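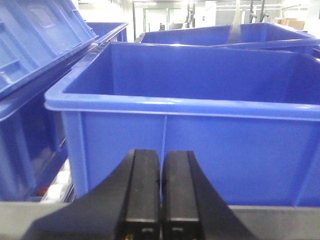
Lids are the problem, not the bins, is what came back from the Tindberg side when I sent round the plan for re-sorting the shop stores. Fair. Half of them don't get closed, the other half get closed on top of something that sticks up, and then the hinge goes. Their words, more or less: buy whatever you want, if people have to lift a lid to put a thing away they will put it on top of the lid.

October 15, 2022

Stores re-sort, second go. Writing this down as I go so excuse the state of it.

Started with blue bins. Reason for blue: none, it's what we had. Gray tubs are staying under the back bench for scrap only. Please don't mix them again, took me most of the morning to pull cutoffs out of the fasteners.

Lids up while sorting, all of them. Tried it with lids down and opening each one as needed, hopeless, you need a free hand every time and I never have one. With the lid up you can see straight in and chuck from where you're standing. Downside is the raised lid eats space, so two bins side by side and you lose the corner behind. Leave a gap or they knock each other.

Rule for today: a bin gets emptied all the way before anything new goes in it. No "that can stay, it's nearly right." Nearly right is how we ended up with hose clamps in with the drawer runners.

Wiped out each one with a damp rag as it came free. Corners hold grit. A dry brush first, then the rag, other way round makes paste. Found this out on the first one.

What goes where (provisional!!)

Bin A -- cable and leads, mains only. Coil, tie, drop in. No adapters.
Bin B -- hose, tube, fittings. Clamps in a bag inside the bin, not loose.
Bin C -- rags, clean. If it has been used it isn't a rag any more it's trash.
Bin D -- Bateck parts. All of them, incl. the brackets nobody has a use for yet. Kept in one place until the Bateck order is settled.
Bin E -- foam and packing worth saving. One bin only. When it's full it's full.
Bin F -- unsorted. Has to be empty at the end of every month or I tip it on the floor.

So 6 total. I wanted fewer. Tindberg wanted more, smaller ones. Their argument is a big bin turns into a deep bin and a deep bin turns into a bin with a bottom layer from years back. I do see it. The counter argument is that small bins get carried off to people's own benches and never return, we had this with the Zaki trays, went out in January and I've had 2 back.

Count, since the stock sheet needs one anyway. Fasteners: weighed a handful, worked it up by weight, 2,896 pieces. I don't believe the last digit and neither should you. Washers done the same way, 782. Both numbers are on the sheet now with the date next to them. If you take a big lot out, cross it off. Small lots don't bother.

Weighing notes: zero the scale with the empty pot ON it. Did the first batch without and had to redo the whole thing. Also the scale drifts if the door is open, draft I think. Shut the door.

Labels. Trustari label tape didn't hold on the last lot, peels at the ends after a few weeks. It's the plastic, nothing much likes it. Wiping with alcohol first helped a bit. What I want to try:

-- label on the front wall, away from the rib so it lies flat
-- second label on the lid, so it still reads when the bins are shut and stacked
-- rounded corners on the tape, cut with scissors, supposed to stop it lifting
-- marker straight on the plastic for bin F as I don't care how that one looks

Somebody asked why not just color code them. Because we'd have to buy bins in other colors, and because we'd forget which was which by spring. Words are fine.

Lids, back to lids. Options as I see them:

1. Take the lids off altogether, store them flat behind the rack. Quick access, but dust gets in, and the grinder is right there. Rags and foam would be filthy in a week.
2. Leave on for C and E, off for the rest. Leaning this way. Metal stuff doesn't mind dust. Cable doesn't much either.
3. Leave on, everyone behaves. Ha.

Going with 2 for a month and see. Whoever takes lids off, keep them togehter and mark which bin they came from, I'm not certain they all swap.

Didn't get to: top shelf, the paint cupboard, the drawer with the dead batteries in it. Batteries should go first really, they've been there too long. Needs a proper container with a lid that DOES stay shut. Not one of the blue ones.

Stacking -- don't stack full bins. Two high if they're light, foam and rags only. B with fittings in it is heavier than you'd think, I got it as far as the bench and put it down again. Lift from underneath, the rim flexes.

Message from Tindberg after lunch, wanting to know if they can have bin D when Bateck is sorted. Said yes but ask me again, I won't remeber.

To buy: alcohol wipes, zip bags (medium), another marker, a mat for under the rack. Not more bins.

Next session: labels first, then the shelf, then move the rack out from the wall a bit so the lids on C and E can go all the way back without hitting.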